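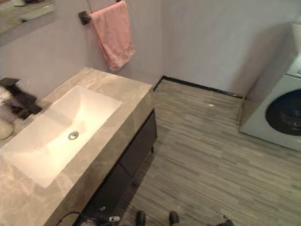

Descaling and the 403 problem

Our water in Prandley comes out of chalk, and the hardness figure on the supplier's page has sat at 403 mg/l as calcium carbonate for as long as I have bothered to look. I have kept a log of what that does to the pipework since March. These are the notes so far, mostly on the softener.

The unit is a Ciltex single-tank model, metered, with the resin at 9 litres. It was set by the installer to regenerate every 3 nights whether or not the capacity had been used. With two of us in the house that wasted salt. I changed it to volume control with a reserve and the salt use dropped at once. The setting is two menus down and the manual gives it half a line.

Checking the output is simple enough. I use a drop-count soap test in the evening, before the regeneration at 2 am, when the resin is closest to exhausted. A reading taken at breakfast tells you very little, as the bed has just been recharged. Chiến Lý, who reads this blog more carefully than I write it, pointed out that I had been sampling from the kitchen tap, which is on the hard side of the bypass. He was right. The first month of the log has been struck out.

Things I would do differently:

Fit the bypass valve where a hand can reach it. Mine is behind the washing machine.

Use block salt only if the cabinet is made for it. Tablets bridge in a damp cupboard, and a bridged cabinet looks full while the brine underneath gets weaker by the day. Push a broom handle down the side once a month.

Drain the hot cylinder after the softener goes in. Old scale does come away, in flakes, for up to 17 weeks in our case, and it collects in the shower valve cartridge and the tap aerators. I cleared the Mulcahy valve twice before I thought to flush the cylinder. It has run freely since.

Cillian Cullinane asked whether the softener makes an existing scale deposit on a heating coil dissolve completely. I don't know. I have no way of seeing the coil without pulling the immersion heater, and the Amon cylinder is not due for that until the anode is changed.

Next post will be on the anode, if the spanner arrives.

4 comments | 2 shares

Contact | Copyright, all posts | Back to top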